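Gondia Shared Kitchen and Tea Room
Minutes of the April meeting

Present: Solveig Løken (chair), Edvin Dahlgren, Zdislava Vávra, Sigrun Forsberg (minutes)
Apologies: Bendik Fagerlund
Meeting opened 10.20 am

1. Previous minutes
Accepted with one correction. The kettle descaling was Edvin's job and he did it. Sorry Edvin!

2. Cupboards
Zdislava has emptied both cupboards over the sink and the difference is wonderful. Everything chipped has gone, the odd lids have gone, and the good teapot is back where people can reach it (it had been behind the fondue set for ages). We kept 23 mugs. Solveig asked whether we need that many and the feeling was yes, on soup days we use the lot.

Bendik sent a note asking that his green mug be spared. It was.

3. Tea and coffee money
The tin stands at 645 kroner. Sigrun to buy the Trodero loose leaf again, as everyone loved it, and a smaller bag of decaf. Agreed to spend up to 20 kroner on a proper scoop so we can stop using the measuring spoon from the baking drawer.

4. Mug stands
The big item, and a fun one. Mugs left to drain on the bench take up all the room beside the sink, and the tea towels underneath never get a chance to dry. Edvin would like us to try mug trees, one at each end of the bench, with the everyday mugs on them and the rest in the cupboard. He has been looking at shapes and colours with great energy and favours white, to go with the tiles.

Amundsen, on April

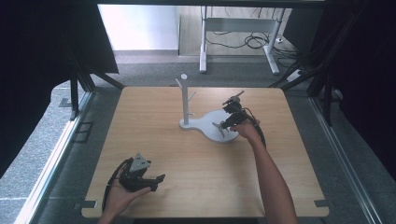 Edvin's pick is the white stand with the upright post, the little round knob on top and the short pegs angling out. Zdislava is very taken with the base, a sort of gourd or figure eight, and thinks a teaspoon dish could sit on the wider end. Solveig likes how plain it is and how easily a flat base would wipe down. Sigrun wondered about the heavy soup mugs. Those will stay on the shelf for now and we can try one on a peg when the stand is here.

Agreed: try one stand first, at the window end. Edvin to arrange.

5. Other business
Porunier lunch is coming up and we will need 3 big platters. Zdislava has two, Solveig will ask her sister. Fridge shelf labels are peeling again, Bendik to redo them when he is back.

Closed 11.05 am, followed by Solveig's cardamom buns, which were superb.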